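Sign nothing in the first fortnight

My car was hit from behind at the Bondarberg roundabout in November, at a time of day when half the town was there to see it. I was not badly hurt. I had a stiff neck, a sore wrist and a bumper hanging off. What I want to write about is the phone call I got the next morning, before I had seen a doctor.

It came from the other driver's insurer, Trimis. The woman was polite. She said they accepted their driver was at fault and could offer me a sum that day to settle everything, injury included. All I had to do was reply to an email. The offer would stand for 2 days.

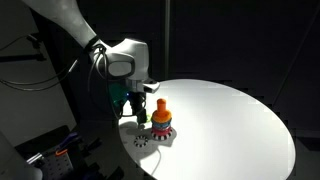
I think offers like that should be banned, for any injury, until there is a medical report. An insurer that pays before anyone has looked at your neck is guessing what the neck will cost, and it has had a great deal more practice at guessing than you have. Once you accept, the matter is normally closed. If the pain is still there in spring, that is your problem.

People who defend early offers say they are quick, and that most claimants want to be done with it. I understand that. I had a hire car to sort out and a job to get to. But quick repair money and quick injury money are separate things, and there is no good reason to tie them together in one email. Pay for the bumper today. The neck can wait.
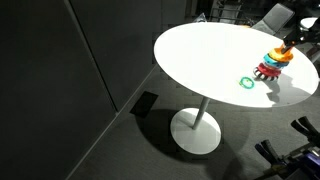

Stacking rings on a round white table.

I turned the offer down and went to Lodhi, a small firm of solicitors two streets from my flat. They got me a proper examination. It took roughly 17 weeks from the crash to the final figure, and for much of that time nothing seemed to happen. The wrist needed 3 sessions of physiotherapy, which I would have paid for myself under the first offer.

My own insurer, Zirix, was no great help either. They told me it was up to me whether to accept -- true, but I pay them a yearly premium and had hoped for a bit more than that.
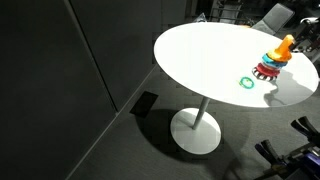 The ring tower, with its orange top.

A solicitor costs money, and some firms take too large a share. That needs fixing as well. It still doesn't justify ringing someone at breakfast, the day after a crash, and asking them to put a price on an injury they can't yet judge. Until the rules change, take the caller's name, ask for everything in writing, and book an appointment with your GP.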